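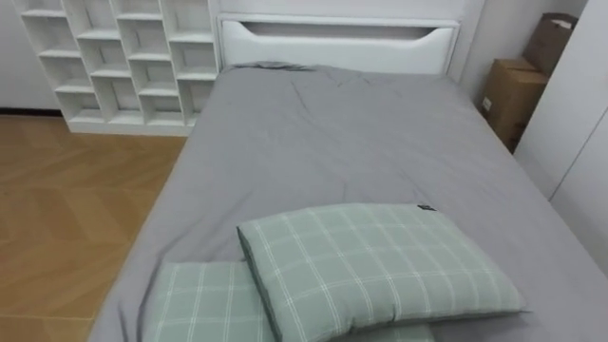
Bedroom two, gray bedding and the checked pillows.

Gratard House residents' meeting, February
3 min read

Present: me (taking notes again, hello), Parvathi Subramaniam in the chair, Tatu Langat, and most of the second floor. We started at 7:10 because the kettle was slow.

1. Last month's notes
Agreed, with one fix. I wrote that the hall lamp was staying and it's going. Sorry, Tatu!

2. The guest bedroom
This took up most of the evening. Everybody likes the gray on the bed and the white headboard, and I got no argument at all about the green check pillows. The wrinkles up by the headboard did get a mention. Parvathi thinks the bedding needs a good tug toward the foot, and I said I'd have a go with the iron, though I'm not promising anything (it's a big bed and I have a small ironing board).

Tatu asked if we could get a second set so there's always one clean. Okoth quoted us 1420 for bedding for all the guest rooms, which made a few people sit up. We agreed to ask for a price on this room only. Parvathi will call them.

The gap between the bed and the wardrobe is narrow, and Tatu wants to shift the bed over toward the wood floor side. We went back and forth on this for ages! We'll try it before the next meeting and see if we like it.

3. Clothes and hangers
We're keeping the wooden hangers and giving away the wire ones. Parvathi brought in a bag of 22 from her own closet, so we're well stocked now, thank you Parvathi.

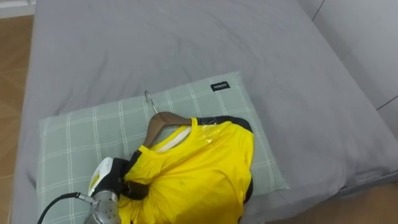 I asked that shirts go on a hanger before they go in the wardrobe, please, and not get folded over the rail. My own way is to lay the shirt flat on the bed, slide the hanger in through the neck and even up the shoulders. Tatu goes up through the hem and says it's easier on the collar. We didn't vote. Do it however you like as long as the thing ends up hanging.

Donated clothes go to Avano at the end of the month. Anything with a stain stays behind for rags.

4. Money
We have 3648 in the house account. The Hultent bill for the floors is 700 and we agreed to pay it now.

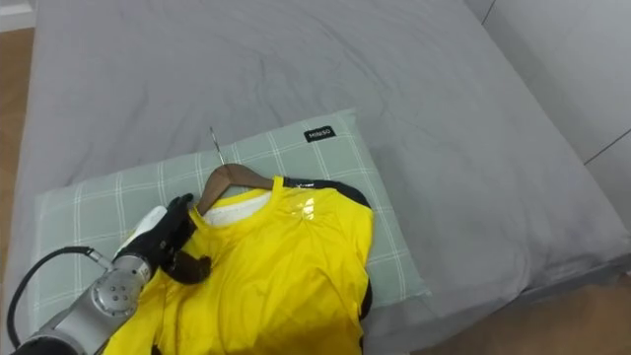

Yellow shirt on a wooden hanger, bedroom two.

5. Anything else
Somebody's spare key is still in the kitchen drawer, on a blue ribbon. Come and get it.

To do
Parvathi: call Okoth about a price for one room
Tatu: move the bed, with help
Me: iron, type this up, buy tea

Finished at 8:35. Next one's at Tatu's, and he's making soup.

We use cookies to improve your visit. Accept all | Manage settings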